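Skilledis puts simulation first in plan to buy tidying robots

Skilledis will spend the first part of its robot budget on software and computing time and leave the purchase of two-armed machines until the spring, according to a spending plan the Vistier company released in September.

The plan sets aside $118,000 for the first year. It covers simulation licenses, a rented graphics server and one leased robot. Buying machines outright is listed as a separate item with no amount filled in. 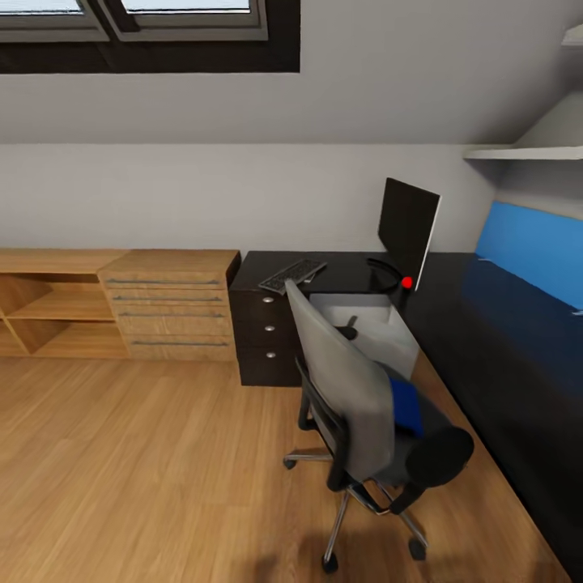
Marian Oberlin

Skilledis manages furnished rooms for short-term renters and wants robots that can straighten up a desk, put things away and get around a chair without a person standing by. For now the work is being done in a computer-rendered room with a bed, a desk and a swivel chair. Staff can rearrange the furniture between runs and start over without sending anyone to a building.

The plan lists 32 tasks. Most are small: open a drawer, move a mouse, pick up a book. Each one has to work in 70 percent of simulated attempts before it is tried on the leased robot, and the company says it will not ask for purchase money until at least half the list has reached that point. 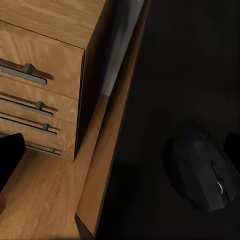
Drawers take up a surprising share of the budget. The plan has a line for gripper fingers in two lengths and another for spare finger covers, and it asks suppliers to quote both with the arms. An earlier draft priced the arms alone and left the hands for later, and the total came in too low.

Service is the other cost that went up. Skilledis had planned on a basic contract with parts only. The new version pays for on-site repair for 12 months, with an option to renew at the same rate. 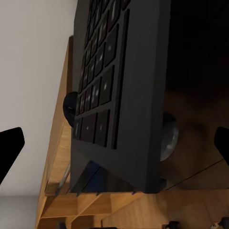 Two suppliers, Prestamar and Gosling, have been asked for quotes. Both must state delivery time, training costs and the price of replacement parts on separate lines. They must also supply a simulation model of the exact machine being offered, so that results from the rendered room can be checked against it before a contract is signed.

The company expects to have the leased robot in place by January, in a vacant unit that will be furnished for the tests. Electrical work and insurance for that unit come out of the same budget. 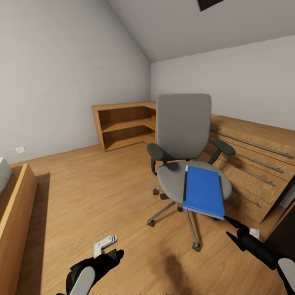 Gosling said in a written response that it would supply the model but thought the order of spending was wrong. Buyers who wait on hardware, it said, tend to find out late how much floor space and charging time the machines need, and it suggested leasing a second robot in the first year. Prestamar did not comment on the plan.

Quotes are due in November. Skilledis said it would publish the final purchase amount once a supplier has been chosen.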